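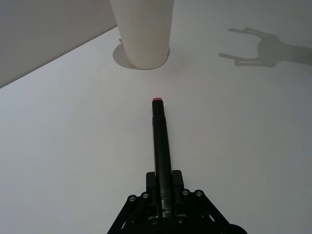 Marker ink on the sample labels, February, second attempt

Costel still says the Vovell pens are solvent-proof. It says so on the box, which I don't count as evidence. Dragica lost the numbers off half a rack last month and we only sorted it out from the weights, so I'd like to see it for myself before we order another lot.

Setup, 9.40 am. Two sets of labels, 20 in each, one written with the Vovell and one with the old Wirno. Same paper stock, same hand (mine, so legible at best). Left to dry for 2 hours. Krum wanted them done straight after writing because that's how people really use them. Fair point, but one thing at a time.

Wiped each label once with ethanol on a folded tissue. Vovell: smeared on the glossy labels, fine on the matt. Wirno: smeared on both, less than I remembered. I wouldn't call either of them proof against anything. Spyros T. looked at the same labels and called the Vovell "clearly better", but he had just been told which was which. Next time somebody else codes the sets and keeps the list in a drawer.

Acetone: didn't bother after the first three. All gone.

The supplier's leaflet quotes 764 hours of light exposure with no fading. What light, how far away, measured how? Spyros Delić has written to ask. I expect a second leaflet.

Also unhappy about the labels themselves. The Erham roll changed some time before Christmas and the new ones feel slicker — could be the coating and nothing to do with ink. Need an old roll to compare. Krum thinks there's one behind the balance.

To do: blind the sets, add pencil as a control, repeat on old stock. Until then pencil on matt for anything that matters, and copy the number into the book as well.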